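Taking a youth group to a robot open day – what's it like and what should I plan for?
Posted in Days Out and Visits

Consuelo Tamayo
Has anyone been to one of the open days at Mitalari, the place up at Skullwood where people teach robots with the hand-held grippers? I've been offered a slot for our after-school club in September and have to say yes or no soon. There are 11 of them, mixed ages, most have never seen a robot bigger than a hoover. The leaflet says 90 minutes and "hands-on" but not much else. Is it really hands-on or is it standing at the back while a man talks? Also what do they need to wear, is there anywhere to leave coats, and would a fidgety one cope? Any advice welcome, I'm rushing this off between school runs so sorry if it's been asked before.

Dougal Jardine
Went with my two nephews, Callum and Lewis Cairns. Short version, yes go. Long version below, typing fast.

It's one big room, plain as anything, shiny floor. No stage, no rows of seats. There's a talk first, a bit dry, slides with too many arrows on. Skip the front row if yours fidget. Then they get the grippers out and it picks up.

How it works – you hold one in each hand, like big tweezers, and do an ordinary job with them. The cube on top with the black and white squares is so the computer can work out where your hand is. All of it gets recorded and later on the robot learns from it. So the "robot" part is really people doing chores slowly, which sounds dull and isn't. The demonstrator was working down on the floor when we were there, plugs and cables, fiddly stuff.

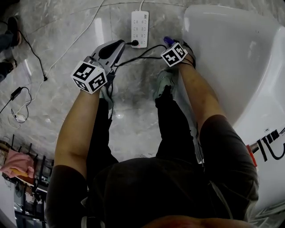
Callum asked why not just use your fingers, and got a proper answer, which I liked. Robot hasn't got your fingers. It has two flat pads. If you can't do the job with two flat pads then it can't either. After that they all wanted a go at the hardest thing going.

Goes are short. Two pairs of grippers between the lot of us so there is a fair bit of waiting, take something for them to do. Lewis got bored and then didn't want to leave, typical.

Practical bits:
Trainers. It's a smooth floor and they'll be moving about.
Sleeves pushed up, nothing dangly.
Cables on the floor so no running about, tell them before you go in and not after.
Ask for the first slot. Ours started late becuase the one before ran over.
No café. Bring water.

Coats – we just kept ours on our laps, didn't ask.

The bit the boys still go on about is the view from the gripper itself. There's a camera on it and you see the job from down between the fingers, everything looks massive.
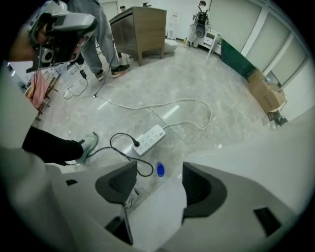 Gripper's-eye view, power strip on the floor

Parking is a pain. Use the Mumumgate side and walk up, it's around 2 minutes.

Ruaridh Aitken
Went May 4, 2025. Bit less keen than Dougal. It was fine but they'd let too many in and half the kids only got the talk. With 11 I would email first and ask them straight out how many will get a turn, and get it in writing. Ask for Szewczyk if you can, much better with children than the other one, lets them get it wrong and try again.

Bus is the 76, stops at the bottom of the hill. Didn't see anywhere for coats either.

Consuelo Tamayo
Thank you both, just what I needed. Have emailed about turns and asked for the first slot. Will split them into pairs so there's less hanging about. Dougal did yours need a consent form for the recording? Leaflet doesnt say.

Dougal Jardine
Yes, one sheet per child, they had them at the door. Ask them to send it before or you'll be stood there filling in 11 of them.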